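# Über uns

Hedach ist eine Kochschule für gedämpfte Teigwaren. Wir unterrichten, wie man Hefeteig ansetzt, füllt, faltet und im Dampf gart, und wir tun das in kleinen Gruppen mit höchstens 9 Personen. Gegründet haben die Schule Dardo Retamal und Réjean Li, die vorher beide in der Gemeinschaftsverpflegung gearbeitet haben. Der erste Kurs fand in Réjeans Wohnküche statt, mit geliehenen Schüsseln und einem einzigen Dämpfer. Heute haben wir eigene Räume mit Teigküche, Dämpfplatz und einem langen Esstisch.

## Was wir unterrichten

Der Grundkurs dauert einen Abend und beginnt um 17 Uhr. Auf dem Plan steht nur eine Sache: der gefüllte Hefekloß aus Weizenmehl, bei uns kurz Bao genannt. Wer danach weitermachen möchte, kann den Faltkurs oder den Füllungskurs belegen. Beide bauen auf dem Grundkurs auf, die Reihenfolge ist egal.

Der Teig besteht aus Mehl, Wasser, Hefe, etwas Zucker und einem Löffel Öl. Er ruht einmal in der Schüssel und ein zweites Mal nach dem Falten. An der zweiten Ruhezeit wird am häufigsten gespart — man sieht es dann am fertigen Stück, das klein und fest bleibt. Zwischen den Ruhezeiten besprechen wir die Füllungen. Wir kochen mit Schweinefleisch und Lauch, mit Pilzen und Tofu oder mit süßer Bohnenpaste.

## Der Dämpfplatz

Gegart wird elektrisch. Wir haben lange mit Bambuskörben auf dem Herd gearbeitet und besitzen sie noch, im Grundkurs kommen aber Tischgeräte zum Einsatz. Ein solches Gerät steht auf jeder Küchenzeile gut, braucht keine freie Kochplatte und lässt sich über einen Drehknopf bedienen. Im Unterricht besetzen wir den Einsatz locker, damit zwischen den Stücken Platz bleibt. 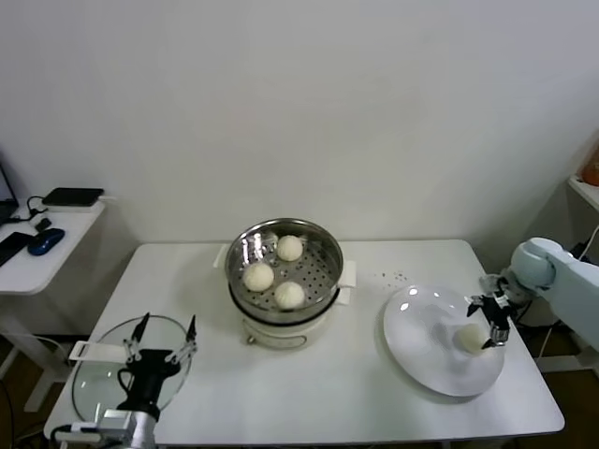
Die Garzeit beträgt bei unserer Größe 20 Minuten, gerechnet ab dem ersten kräftigen Dampf. Danach bleibt der Deckel noch kurz geschlossen. Wir heben ihn anschließend langsam ab und halten ihn schräg vom Gargut weg, sonst tropft Kondenswasser auf die Oberfläche und hinterlässt Flecken im Teig. Gläserne Deckel sind uns lieber als solche aus Metall, man kann hineinschauen, ohne den Dampf herauszulassen.

Zum Umsetzen auf den Teller gilt: seitlich greifen und die Falten oben in Ruhe lassen. Ein Stück, das am Einsatz klebt, wird mit einem feuchten Teigschaber gelöst. Im Kurs verwenden wir dafür zugeschnittenes Backpapier, zu Hause geht auch ein Kohlblatt.

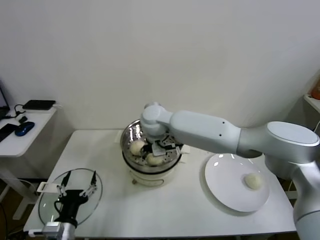
Angerichtet wird auf großen Tellern, die in die Tischmitte kommen. Die Stücke sollen sich darauf nicht berühren, solange sie heiß sind, weil die Haut sonst beim Auseinandernehmen reißt. Gegessen wird gemeinsam. Was übrig bleibt, nehmen die Teilnehmer mit; bitte eine Dose mitbringen.

## Wer bei uns arbeitet

**Réjean Li** leitet den Grundkurs und ist für die Teige zuständig.

**Dardo Retamal** gibt den Füllungskurs und macht den Einkauf.

**Ajith Joseph** unterrichtet das Falten. Er hat den Faltkurs vor zwei Jahren aufgebaut und das Übungsheft dazu geschrieben.

**Tanvir Khondokar** kümmert sich um Anmeldungen, Gutscheine und Rechnungen. Fragen zu Allergien gehen ebenfalls an ihn, möglichst vor dem Kurstag.

**Brian Massawe** betreut die Geräte und die Räume.

## Zahlen und Partner

Im vergangenen Kursjahr hatten wir 174 Teilnehmer im Grundkurs. Für den Faltkurs haben sich 31 davon angemeldet. Das Kursjahr beginnt im September, im Juli und August ist geschlossen.

Unser Mehl kommt von der Mühle Marikar. Wir haben mehrere Sorten probiert und sind bei einer feinen, hellen mit wenig Eiweiß geblieben. Bohnenpaste und getrocknete Pilze beziehen wir über den Großhandel Pusance.

## Räume und Anmeldung

Die Schule liegt im Erdgeschoss des Gewerbehofs Lurkance, Eingang über den Innenhof. Der Zugang ist stufenlos. Fahrräder können im Hof stehen, Parkplätze haben wir keine.

Anmelden kann man sich über das Formular auf dieser Seite oder telefonisch zwischen 10 und 14 Uhr. Gruppen aus Firmen oder Vereinen nehmen wir an, wenn sie die Höchstzahl einhalten — größere Gruppen teilen wir auf zwei Termine auf. Schürzen liegen bereit. Ringe und Armbänder bitte zum Kneten ablegen.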